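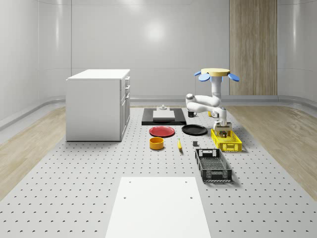 黄色いかごとロボットアーム(CG)

洋楽よもやま掲示板 > アーティスト別 > アグネス・クライトン(Agnes Crichton)総合

スレッド:『Plunia』はどの盤から聴くのがいいでしょうか

投稿者:川べりのラジオ
2026年5月31日(日)

はじめまして、と言いつつ、ずいぶん前から読むだけは読んでいた者です。いつも皆さんの昔話を楽しく拝見しています。

先週、近所の古道具屋さんの軒先のワゴンで、アグネス・クライトンの『Plunia』のCDを見つけました。なんと200円でした。帯もなければブックレットの角も折れていて、ケースにはひびが入っているという、だいぶ苦労してきた様子の一枚だったのですが、名前だけはこの掲示板で何度も目にしていたものですから、これもご縁だろうと思って連れて帰ってきました。

家でお茶をいれて、さあ聴こうと座ったら、一曲目から驚いてしまって。フォークの人だとばかり思っていたんです。皆さんがよく「語りの人」と書いていらしたので、てっきりギターを抱えてぽつぽつ語るような感じを想像していたら、ベースがぶんと鳴って、そこにあの早口が乗ってくるじゃありませんか。夫が台所から「何が始まったの」と顔を出したくらいです。

それで、お聞きしたいことがふたつあります。ひとつは、うちのCDは全部で13曲入っているのですが、過去のスレッドを読むと「最後の曲は余計だ」というような話が出てきます。これは再発のときに足されたものなのでしょうか。もうひとつは、もしこれから別の盤も探すとしたら、どれを選べばいいのかということです。あまり高いものは買えませんが、気長に待つのは得意です。

長くなりました。どうぞよろしくお願いします。

投稿者:ねじまき堂

川べりのラジオさん、ようこそ。いやあ、200円ですか。うらやましいのと、そんな値段で並んでいたのかという切なさと、両方いっぺんに来ました。でも、聴いてくださる方のところに行ったのだから幸せな盤です。

ご質問にお答えしますと、そのCDはアーカー(Aker)から出た再発盤だと思います。裏ジャケットの右下に小さく鳥のような印がありませんか。あればまず間違いありません。最初に出たLPのほうは、アグネスがまだアーカートというバンドにいたころの仲間たちと自主制作で作ったもので、プレスはたったの2,000枚、しかもそのほとんどがライブ会場での手売りでした。LPには最後の「Lantern Reprise」が入っていません。アーカーの担当の人が、お蔵になっていたテープを見つけて足したのです。

私はあの最後の曲、嫌いじゃないんですよ。嫌いじゃないんですが、LPで長年聴いてきた耳には、「Salt Road」が終わって針がぷつぷついうところまでが『Plunia』なんですね。あの静けさの後でもう一曲始まると、玄関でお別れを言ったお客さんが傘を忘れて戻ってきたような気持ちになるんです。いい人なんだけど、もう一度さようならを言わなきゃいけない、あの感じです。

ついでに少し経歴のことも書いておきますね。初めての方がほかにも読んでいるかもしれないので。アグネスは港町の育ちで、お父さんが船の無線の仕事をしていた人でした。彼女の早口は、その無線のやりとりを子ども時代に真似して遊んだのが元になっているそうです。十代の終わりにアーカートに入って、最初は鍵盤だったのが、歌い手が喉を痛めた晩に代役で前に出て、そのまま前に居ついてしまった。バンドはそれから三枚作って、けんか別れではなく、ひとりが家業を継ぎ、ひとりが先生になり、という具合に静かにばらけていきました。『Plunia』はその後の最初のソロですが、ばらけたはずの仲間がほぼ全員顔を出しているのが、なんとも彼女らしいところです。

投稿者:tanuki_lp

川べりさん、こんばんは。いい拾いものをされましたね。

ねじまき堂さんのお話はいつも面白く読んでいるのですが、ひとつだけ異議があります。「Lantern Reprise」は蛇足ではないと私は思っています。あれは二曲目の「Lantern」と同じ旋律を、半分くらいの速さで、しかも歌詞をほとんど抜いて歌っているでしょう。一枚の間にいろいろなことがあって、言葉がすっかり減ってしまった人の声に聞こえるんです。私はCDから入った世代なので、LPで聴かせてもらったときは逆に、えっ、ここで終わるの、と置いてきぼりにされた気分になりました。

結局、最初に出会った形がその人にとっての本物になる、ということなのかもしれません。ただ、それだけでもないと思っていて、LPの片面の長さには限りがありますから、入れたくても入らなかった可能性はありますよね。

それと、もう一点。アグネスをラップの人と呼ぶかどうかについて、川べりさんは「早口」と書いておられて、私はその書き方がとても好きです。過去のスレッドで散々もめたので蒸し返したくはないのですが、初めて聴いた人が「早口」と感じるなら、まずはそれでいいじゃないかと。

投稿者:夜更かし係

蒸し返したくないと言われると蒸し返したくなる性分で、すみません、少しだけ書かせてください。

私はアグネスはラッパーだと思っています。というより、彼女をフォークの棚に入れ続けてきたせいで、どれだけの人が素通りしたことか。「Salt Road」の二番なんて、韻の踏み方も息継ぎの場所も、完全にラップの作法です。母音を三つ揃えて、行の頭でもう一度ひっくり返して戻ってくるところ、何度聴いてもにやにやしてしまいます。フォークの語りにあんな仕掛けはありません。

若いころ、私はレコード屋で働いていまして(もうその店はありません)、店長が頑固にフォークの棚に入れるものですから、閉店後にこっそりヒップホップの棚に一枚だけ移しておいたことがあります。次の日には戻されていました。また移しました。また戻されました。そんなことを秋の間じゅうやっていたら、ある日その一枚が売れて、店長が「どっちの棚で売れた?」と聞くんです。レジにいたのは別の子で、その子が覚えていなくて、勝負はうやむやになりました。今でもときどき思い出します。

投稿者:ねじまき堂

夜更かし係さんの棚の話、前にも聞いた気がしますが、何度でも聞きたい話です。
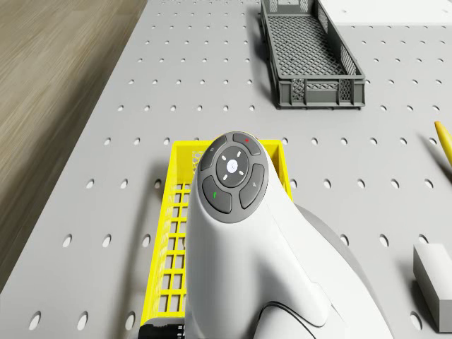 「Salt Road」の話が出たので、私もあの曲の太鼓のことを書かせてください。アーカート時代からのドラマーが叩いているのですが、この人は本来もっと揺れる叩き方をする人なんです。バンドの二枚目など聴いていただくと、サビの前で必ずつんのめるようになる。ところが「Salt Road」では、最初から最後まで、すぐ上の画像の灰色の台に並んでいる小さな丸い穴みたいに、きちんきちんと同じ間隔で音を置いていくんですね。あれだけ整った列が奥までずっと続いているからこそ、アグネスの言葉のほうが遅れたり先走ったりするのがよくわかる。録音のときに彼女が「今日は揺れないで、揺れるのは私がやるから」と頼んだという話をファン会報で読んだことがあります。会報は引っ越しでなくしてしまって、出典を示せと言われると困るのですけれど。

そういうわけで、私は夜更かし係さんほどきっぱりラップとは言い切れないんです。作法はたしかにそうなんでしょう。ただ、あの乗せ方を聴いていると、私にはどうしても港の無線が聞こえてくる。相手の返事を待つ間が入っているんですよ、ときどき、変なところに。

投稿者:moti_b

横から失礼します。無線の話、私も大好きなんですが、あれはどこまで本当なんでしょうか。お父さんは無線ではなく荷役の仕事だったと書いてある記事を見たことがあるんです。音楽雑誌の小さな囲み記事でした。もちろん、そちらが間違いという可能性も十分あります。けちをつけたいわけではなくて、せっかく初めての方が読んでおられるので、確かなところと、言い伝えのところは分けておいたほうが親切かなと思いました。

投稿者:ねじまき堂

moti_bさん、ごもっともです。そこは私の書き方がいけませんでした。無線の話は、本人がステージで喋ったのを私が客席で聞いた、というのが元です。ですから「本人がそう喋っていた」までは確かで、その先はわかりません。アグネスはステージでは話を盛る人でもありましたし、同じ犬の話が会場によって猫になっていたりしました。荷役の話のほうは初耳です。どこの雑誌だったか、もし思い出されたら教えてください。図書館で探してみます。

投稿者:川べりのラジオ

皆さん、こんなにたくさんお返事をいただけるとは思っていなくて、夕飯の支度をしながら何度も読み返していました。お味噌汁を少し煮立たせてしまいました。

ねじまき堂さん、ありました、鳥の印。かもめのような、ただの折れ線のような、かわいらしい印です。それで今日は「Salt Road」でいったん止めて、お茶を飲んで、それから最後の曲を聴くというのをやってみました。止めて聴くと、たしかに静けさがずしんと来ます。でも続けて聴いたときの、あ、さっきの歌だ、とわかる嬉しさも捨てがたくて、まだどちらの組にも入れずにいます。ずるいでしょうか。

夫は六曲目の「Ferry Bread」がすっかり気に入って、サビでもないところを鼻歌で歌っています。言葉がわからないので、全部「パンパンパン」になっています。

ステージでのお話が出ましたが、皆さんは生で聴かれたことがあるのですね。ライブ盤などはあるのでしょうか。

投稿者:夜更かし係

ライブ盤、ありますよ! と元気よく書きましたが、正式なものは一枚だけです。ファクヴィル(Fakville)のホールで録った二枚組で、これも出したのはアーカーです。ある年の10月、昼間からの雨がやまない日で、それでも入場者数は2,782人、立ち見も埋まって満員だったとライナーに書いてあります。あの街であの数は、ちょっとした事件だったはずです。

聴きどころは二枚目の頭です。休憩が明けて、お客さんがまだざわざわ席に戻っている最中に、アグネスが何の合図もなしに無伴奏で「Lantern」を始めるんですよ。最初の数行は話し声に埋もれていて、ほとんど聞き取れません。それが一列、また一列と静かになっていくのが録音でわかる。ドアの閉まる音まで入っています。それで、まるまる一番が終わったところでやっとベースが入るんですが、
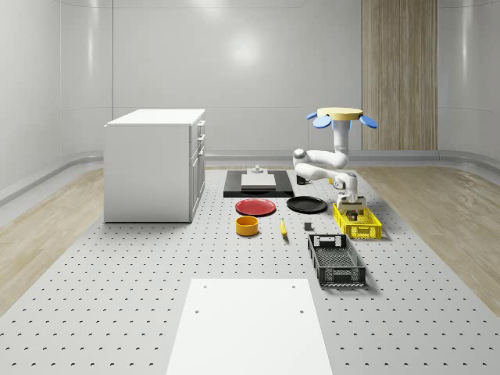 そのベースの一音目で客席がどっと沸くんです。私はあそこを聴くたびに、行けなかったことが悔しくて、二十代の自分に旅費を渡してやりたくなります。

中古で探すときは、二枚とも揃っているかをよく見てくださいね。なぜだか一枚目だけ入っているものが多いんです。一枚目も悪くはないのですが、おしゃべりが長くて、言葉がわからないと少々つらいかもしれません(例の犬だか猫だかの話も入っています。この盤では犬です)。

投稿者:tanuki_lp

夜更かし係さんと意見が合うのは珍しいのですが、ファクヴィルの二枚目は私も推します。推しますが、最初に買い足す盤としてはどうかなあ、とも思うんです。

あの「Lantern」が効くのは、元の「Lantern」が体に入っているからで、『Plunia』を聴き始めて一週間の方には、もう少し先のお楽しみにとっておくほうがいい気がします。川べりさんには、まずアーカートの三枚目をお勧めしたいです。ご主人が「Ferry Bread」をお好きなら、なおのこと。三枚目にはあの曲の原型のようなものが入っていて、歌っているのは別のメンバーなんですが、後ろでアグネスが鍵盤を弾きながら、声を出さずに口だけ動かしていたんじゃないかと思うような、うずうずした演奏をしています。値段も手ごろです。

投稿者:夜更かし係

えー、そこは譲れません。順番なんて気にしていたら、よい盤は人に買われてしまいます! 先に手に入れておいて、棚で寝かせておけばいいんです。

ただ、三枚目の「原型」の話はそのとおりで、これは素直に頭を下げます。しかもあちらのほうがテンポが遅いんですよね。鼻歌には向いているかもしれません。

投稿者:moti_b

さっきの雑誌の件ですが、実家に電話して母に棚を見てもらったところ、該当の号は処分してしまったようです。すみません。母によると「港の人の記事なら読んだ覚えがあるけど、お父さんは漁師さんじゃなかった?」とのことで、ますますわからなくなりました。

盤の話で言うと、私は歌詞カードのついた『Plunia』をもう一枚探すのもいいと思います。ブックレットの角が折れているとのことですが、アーカー盤は初回だけ、歌詞の脇に本人の手書きの書き込みが印刷されているんです。どこで息を吸うか、小さな点で印がしてあって、それを追いながら聴くと、ねじまき堂さんのおっしゃる「変なところの間」がちゃんと書いてあるのがわかります。お手元のものはどうですか。後ろのほうのページです。

投稿者:川べりのラジオ

moti_bさん、お母さまにまでお手数をおかけして、なんだか申し訳ないやら嬉しいやらです。

今ブックレットを見てみました。点、あります! 紙の汚れだと思っていました。よく見たら行の途中にぽつんぽつんとついていて、「Salt Road」のところなど点だらけです。夫にも見せたら、虫眼鏡を出してきて、ふたりで頭をくっつけて眺めています。

アーカートの三枚目とファクヴィルの二枚組は、手帳に書きました。どちらが先になるかは、ワゴンの神様にお任せしようと思います。古道具屋さんには水曜にまた寄るつもりです。

投稿者:ねじまき堂

点は私も持っていない版です。LPにはもちろんありませんし、後で買ったCDは二刷でした。もしお手間でなかったら、「Salt Road」の二番、三行目のどこに点があるか教えていただけないでしょうか。昔から、あそこで吸っているのか、それとも止めているだけなのか、ずっと気になっているのです。

投稿者:川べりのラジオ

三行目は、二つ目の言葉のすぐ後と、行の終わりのひとつ前に点がありました。二つ目の言葉の後のほうは、点のまわりに小さく丸がついています。丸の意味は、夫婦で考えましたがわかりませんでした。どなたかご存じでしょうか。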